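Notebook, bench 3, September
Glue and size trials for the Udola ledgers

Started 8.40. Carried on from the paste trials on the last four pages, which I won't copy out again. Short version for anyone picking this up: the wheat starch paste at the thin dilution cockled the text leaves, the thick one didn't, but it left a shine along the guards that Tetsuya Yoshida spotted under the raking lamp before I did. So today was methyl cellulose, and a mix of the two.

The stock is still the Warnell sample paper, cut from the offcuts of the Kollár job. It's a bit heavier than the leaves in the ledgers but the surface is close and we have plenty of it. Grain direction pencilled on the back of every strip this time. Last time I forgot on the second batch and those results are no use to anyone.

Made up the methyl cellulose last night so it had time to swell. Stirred it again first thing and there were still lumps at the bottom of the jar, so I pushed it through the fine sieve twice. It went clear after that. Note for the shelf: the jar marked MC with the blue lid is the sieved one. The other can go.

Mix A is paste and methyl cellulose in equal parts. Mix B is two parts paste to one of methyl cellulose. Both brushed out on strips with the Clasum repair tissue, one set torn edge and one set cut edge, under blotter and a 2 kg weight each. Left for 40 minutes, then blotters changed, then left again until after lunch.

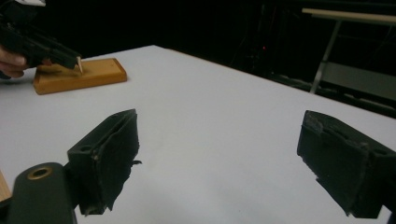 Results after lunch. Mix A lies flat and peels too easily. I could lift a corner of the cut-edge tissue with a fingernail and the whole strip came away clean, so it's no good for the spine folds, though it might do for infills in the margins where nothing pulls. Mix B held. It took a real tug to start it, and then the tissue split before the join did, as it should. The torn edges are much less visible than the cut ones, no surprise there. Laid out on a plain white top like the big table, the cut edges throw a thin line you can see from standing height, and the torn ones more or less go away. On the old green cutting mat I couldn't tell them apart at all, so judge repairs on white from now on.

Slight cockle on three of the Mix B strips, all with the grain running across the repair. The ones with the grain along it stayed flat. I think I'm putting too much on. Tried two more strips with the brush wiped off on the side of the dish first and they look better, but they've only been down an hour, so no conclusion yet. Left them under weight overnight.

Size: only one trial. Gelatine, weak, brushed warm on a scrap of the actual ledger endpaper (loose piece, from the envelope, not from a volume). Colour shift is small but I can see it. Tetsuya says he can't. Put the scrap back in the envelope with a note on it so it doesn't get mistaken for an untreated piece.

Ink test, same endpaper. The brown ink is fine with water on a swab. The red ruling is not. A faint pink on the swab at once, and a bit more on the second go. That rules out any damp treatment on the ruled pages without a barrier, and it means the guards on those sections need the driest mix we can manage. I've put a paper flag in the ledgers with red ruling. The one without a spine label is ruled red only in the second half, easy to miss if you just open the front.

Hinge question still open. Tetsuya would like to sew the loose sections back through the original holes — he thinks the paper round them will take it if we line the folds first. I'd sooner oversew nothing and guard everything. We agreed to do one section his way on the dummy and open and close it a lot before arguing any further.

Stock: down to the last roll and a bit of the Clasum tissue. Blotter fine. Need more silicone release paper, the present lot has creases that print through. The small bone folder is missing again.

Tomorrow:
Check the two wiped-brush strips before anything else.
Mix B again, three to one this time.
Line the folds on the dummy for Tetsuya's sewing test.
Pull test on the torn edges, wet out first, then dry.
Wash the sieve properly. It had paste in the rim this morning.

Stopped 5.15. Dehumidifier emptied and left on low.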